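Toft bench, notebook, October, after lunch

Spent the morning on the house rules for tabletop work. Version 3. Version 2 lasted until the first person read it.

Background for whoever inherits this notebook: Jostdale wants a written practice sheet before they'll take any more of our episodes, and the one we sent was our old Stululby checklist with the name changed at the top. They noticed. Fair.

What they want is short. How the table gets set, who is allowed near it while the hands are live, when we stop, what we write down. Two pages, no flowchart. I had drawn a flowchart.

1. Before power

Walk the floor first. Cables run under the near edge of the table and they migrate. Chair goes in or goes away, pick one. Hands open, parked off to the sides, clear of the cloth. E-stop within reach of the person watching, and the person watching has tried it today. "It worked yesterday" is what the last entry in the Toltance logbook says, and there's a reason we all got to read the Toltance logbook.

2. Setting the table

Old rule said "arrange items naturally." Nine words of guidance followed, all of them adjectives. Everybody's natural is a tidy row at comfortable arm's length, so we had 300 episodes of tidy rows.

New rule: mixed shapes, mixed orientations, some things standing and some lying down, at least one pair close enough that a careless finger gets both. Caps pointing in different directions. Leave some of the cloth bare so there's somewhere to put things. Cloth doesn't have to be square to the table and please stop squaring it between takes. I caught myself doing it twice.

Current layout passes, I think. Markers fanned out under the black cup, one of them touching its base, the copper-colored rod and the lint roller up past it, little blue bottle standing on its own in the middle. The green packet lies flat, and flat packets are where fingertips go to be humbled. The bottle of yellow liquid stays on its side with the cap on. Add to sheet: check caps by hand, every bottle, every reset. Looking at the cap is not checking the cap. 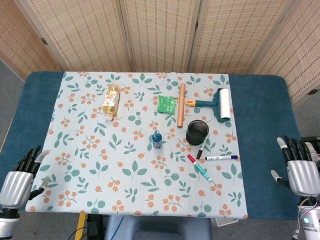 3. While the hands are live

Nobody reaches in. This was in versions 1 and 2 and I have broken it under both, usually to rescue something rolling toward the edge. Let it roll. Anything we can't stand to see hit the carpet shouldn't be on the table, and that's now its own line in the sheet.

Speed limit for free moves is 100 mm/s over the cloth until the first ten runs of a new layout are clean. After that, ask. "Ask" means a human in the room, out loud.

One operator, one watcher. The watcher doesn't hold a phone, a coffee or an opinion about the grasp. Opinions go in the notes column.

4. When to stop

Stop for: an item on the floor, any leak, cloth bunched under a finger, a hand coming down on the table harder than it should, any sound you haven't heard before. Stop for a sound you have heard before if you never found out what it was (wrist, left side, I'm looking at you).

Don't stop for a missed grasp. Leave it in and label it. We threw out 48 misses in the first batch on the grounds that they were ugly, and Jostdale asked, politely, where all the failures were.

5. What gets written down

Layout number, cloth, operator, watcher, start and end time, anything swapped. A swapped marker counts. "Same as before" is banned as an entry. I went back through the old sheets and found 31 of them in a row, the first of which refers to a page that's missing.

Open questions

Do we need a fixed background? Stululby says yes, Toft says vary it, both say it as though it were settled. The woven divider stays up for now, mainly to stop people cutting through behind the table.

Liquids: sealed only, or not at all? Leaning sealed only, with a towel in reach. Need to buy a towel.

How long before the watcher has to swap out? I drifted off after around forty minutes today and I wrote the rule. Put down thirty and see who complains.

To do: type up two pages, drop the flowchart, tape a copy by the E-stop. Ask Jostdale whether "clean" needs a definition or if ours will do. We don't have one.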